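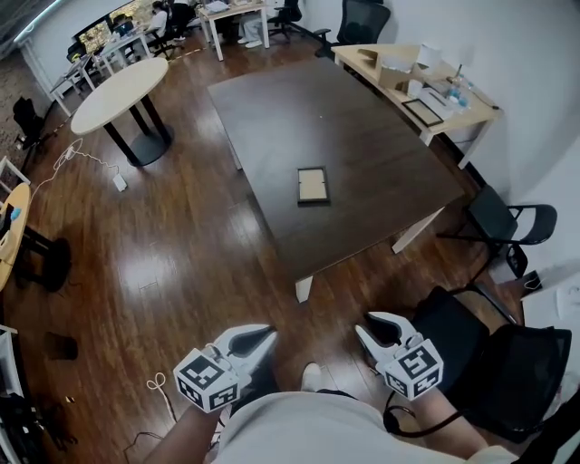

Rocío Lozano would rather talk about broth than about the sign out front, which still says Zestness and probably will till spring. The sign came with the lease. The name grew on her, she says, so she kept it.

We talked 3/2/07, between lunch and dinner, her with one eye on the stove the whole time.

The soup counter opened in January, on the Pryor side of Nikisby, in what used to be a sandwich place. 63 seats. Too many, she thinks now. "I wanted a counter and two tables. The landlord had other ideas."

Menu's short. 3 soups a day, bread, one dessert if there's time. The oxtail is the one people drive over from Skomeck for, dark and sticky, lots of black pepper, a squeeze of lime at the end. The chicken and rice is plainer and I liked it more. The lentil was too salty the day I had it. Told her so.

"It was," she said. "I tasted it at ten and it was fine, then it cooked down and I didn't go back. My fault."

Bones go in the oven for 90 minutes before they see any water. No wine, no tomato paste. She's stubborn on that. "My mother put paste in everything. You taste paste. I want to taste the cow."

Bread is the sore spot. She buys it in and isn't happy with it, wants to bake her own, but the oven she's after costs $800 more than she has right now. Maybe summer. Til then it's the rolls, which are okay warm and dull cold. Ask for them warm.

What about dinner? Slow. Lunch pays for everything. She's thinking of closing at seven and has gone back and forth on it all week. "People here eat soup at noon. At night they want a steak. I can't argue with them."

And a steak? "No." Then she laughed, and got up becuase something was boiling over.

Cash only for now. Oxtail is usually gone by one.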